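Paid participants wanted: people who have used "pay later" at an online checkout

Griltero is a small consumer research outfit. We are looking for 81 people who have split a payment, delayed a payment or "tried before they bought" with any online store in the past year. Dranwood and Flallcombe shoppers are especially welcome, since both stores now put the pay-later button above the regular card button. We'd like to know what that does to people's spending, and we don't trust the cheerful answer the checkout companies give. 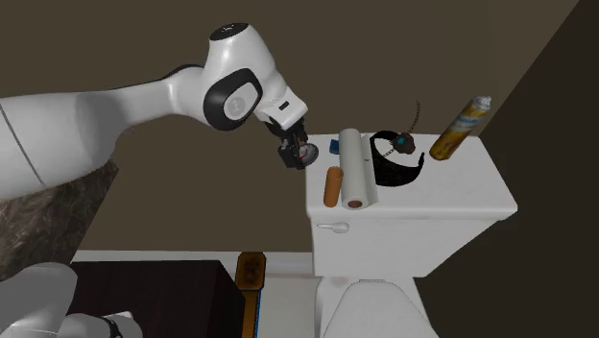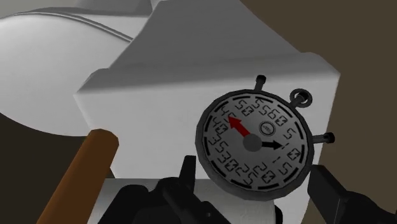
Beril Karaca wrote to us after the first notice went up, wanting to know why anyone should believe a study of shoppers run by people who have plainly made up their minds. Her own experience with Gbeho's installment plan was fine, she said. She bought a winter coat, sent it back, and never paid a cent. She suspects we only want to hear from people who got burned.

Fair complaint. We are suspicious of a service that costs the shopper nothing and still seems to make money for everybody else. That is a hunch, and hunches can be wrong, so people with good experiences are exactly the ones we are short of. Beril has been told she is welcome to sign up.

What you would do

Keep a plain spending diary for 8 weeks. Write down what you bought, how you paid, what you returned and when the refund showed up. A few lines each time is plenty. You will also have 2 phone interviews, one at the start and one at the end. We may ask to see a payment reminder or a late fee notice if you got one. You can black out anything you like before you send it.

Who can take part

You must be 18 or older, live in the United States and have used a pay-later option at least 3 times in the past year. Please don't apply if you work for a store, a bank or a payment company. We check, although we admit the checking mostly consists of asking you.

What you get

A prepaid card, sent after the second interview. No store credit, no points, no prize drawing. If you drop out halfway you get half, and we won't chase you for a reason.

What we won't do

We won't sell your name, run a credit check or tell you how to manage your money. We also won't promise that the results will change anything. Stores have ignored better studies than ours – they will probably manage with this one too.

How to apply

Use the form at the foot of this page. Tell us which stores you use and describe one purchase you remember well, good or bad. Diaries start in April. If we haven't answered by then, assume the places are filled.

Posted 27 January 2019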